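Notes on the Flokura reissue of the Larnivari novels, for anyone deciding between the two editions. August 4, 2025. Thread, dry stuff, spoilers kept to book one.

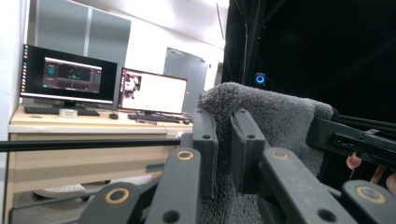

The reissue puts all three novels in one volume, with the appendices moved to the back. The old Aguiar paperbacks had them after each book. Paper is uncoated and soft, with a nap you notice under the thumb – closer to gray terry toweling, the plush looped sort, than to the slick stock Aguiar used. It takes pencil well. Gel pen feathers.

2/ Text first. Flokura reset everything from the corrected manuscript. I compared book one line by line over most of July and logged 47 changes. Most are commas. Two restore full paragraphs in the harbor chapter, and one of those changes who knows about the letter.

3/ That matters for the ending. In the Aguiar text, the younger sister guesses. In the reset text she has read it by chapter 19 and says nothing for the rest of the book. Her dialogue is the same in both editions. It reads differently.

4/ The translation is unchanged apart from names. Place names now follow the original spelling, so the river is Sidach throughout. Aguiar used Sidach in book one and an anglicized form in books two and three. Readers coming from the paperbacks will need a chapter to adjust.

5/ Footnotes are still footnotes. Good. The ebook turns them into pop-ups, and on my reader the longer ones lose their last line. I tried two font sizes. Same result in both.

6/ Binding: sewn, flat spine, opens fully from the first signature. The margins are narrow on the inside, so the sewing is doing real work. A glued block with this layout would be unreadable past the midpoint.

7/ The map is worse. It was a foldout in the Aguiar hardcover and is now a single page at reduced scale. The ferry routes are printed in a dotted line that disappears into the shading. I went back to the old copy for every journey in book two.

8/ On the books themselves, briefly. Book one is still the strongest. Book two has a slow first third – the inventory of the house runs long, and the prose gets flat where it should be exact. Book three recovers once the trial starts.

9/ The new introduction is 12 pages and gives away the trial verdict on the second. Skip it if you haven't read the series. If you have, the section on the order of composition is useful: book two was drafted first, which explains the tense shifts.

10/ Print run is stated as 2000 on the copyright page, with up to 1000 of those in the slipcase. Mine is the plain one. Contents are listed as identical.

11/ Recommendation: new readers, get the reissue and start at page one of the novel. Owners of the Aguiar set, keep it for the map and borrow this for the harbor chapter.

12/ Will post the list of changes for book one once I've checked the page references against the ebook. Books two and three are not started.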